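Kitchen > Drinks > Gallery

August, posted on a Wednesday
By the Tralstead kitchen table

I've been meaning to put up a page on our cold drinks for ages, mostly because people keep writing in to ask how we keep a summer's worth of homemade stuff going in a kitchen with one small table and one fridge. So here are a few pictures and a lot of chatter in between (sorry, I type the way I talk!).

A little background first. We make two kinds of drink all summer long. One is dark, a strong tea base that we steep overnight and cut with a plum syrup, and the other is a light one with ginger and lemon that comes out somewhere between honey and orange soda. The dark one goes into plastic bottles. I know, I know, glass is prettier, but I dropped a full glass one on a tile floor at our old place in Ukura and I was finding slivers until Christmas. 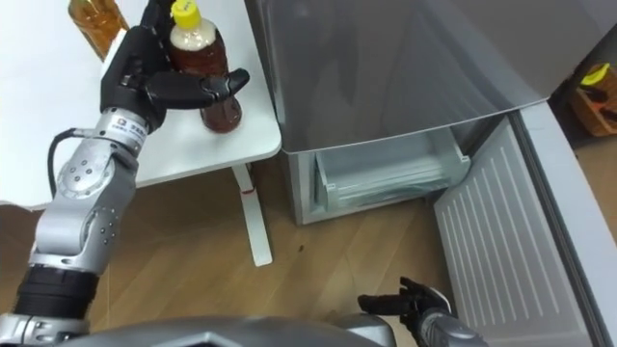 The dark drink has always been the fussier of the two. It wants 12 hours of steeping, and if you go to 19 like I did back in June (I fell asleep, then I went to work, then I forgot) you get something that could strip paint. We drank it anyway, cut with a whole lot of sparkling water and a squeeze of orange, and my neighbor asked for the recipe. I gave her the 12 hour version.

Quantities, for everybody who asked: I make up 900 milliliters at a time and no more. A bigger batch sounds smart, but then you're stuck drinking the same thing all week, and the syrup gets heavy at the bottom of the pitcher. Small batches, more often. The light one is much more forgiving and you can pretty much throw it together while the toast is in. Ginger, lemon, a spoonful of honey, hot water, let it sit, strain it. Done!

For straining I use a Nimri cloth, the cheap cotton kind, doubled over. I've got a fancy mesh thing as well and it lets everything through. Rinse the cloth right away or the tea stains it for good (mine is now a lovely shade of mud). 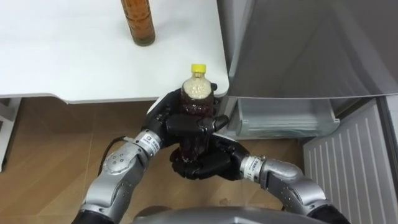 Then there's foam. Pour the dark one too fast and you'll get a thick head sitting up in the neck for ages, and you think the bottle is full when it's really not. I tilt the bottle, pour down the side, wait a minute, and top it up. My first summer I didn't bother waiting and every bottle came up two inches short, which I only noticed when it came time to share them out at a picnic.

I also got a question about funnels. Any funnel is fine. Mine came in a set from Tendley with three sizes, and I've only ever used the middle one. The tiny one lives in the junk drawer and the big one got borrowed for the car and will not be coming back into my kitchen, thank you very much. 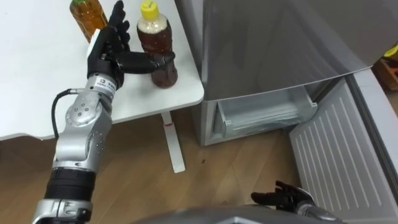

Fridge space is where it all gets tricky. Ours is a regular upright with the freezer down at the bottom, and in August every shelf is spoken for by noon. Caps are how I keep things straight, so I don't have to hold every bottle up to the window: yellow on the dark amber one, green on the lighter orangey one. With the table this close to the fridge it's only a step from one to the other, and the freezer's clear drawer lets me check on the ice without digging around. I freeze leftover ginger and lemon in cube trays, too, and drop a few into plain water on the really sticky days. It was 106 out one afternoon last month and we got through two trays before dinner.

Next up I want to try a peach version, if the peaches at the Tralstead market ever come down in price. I'm thinking skins on, a bit of mint, and a shorter steep. I'll put up more pictures when I've got a batch I'd let other people drink.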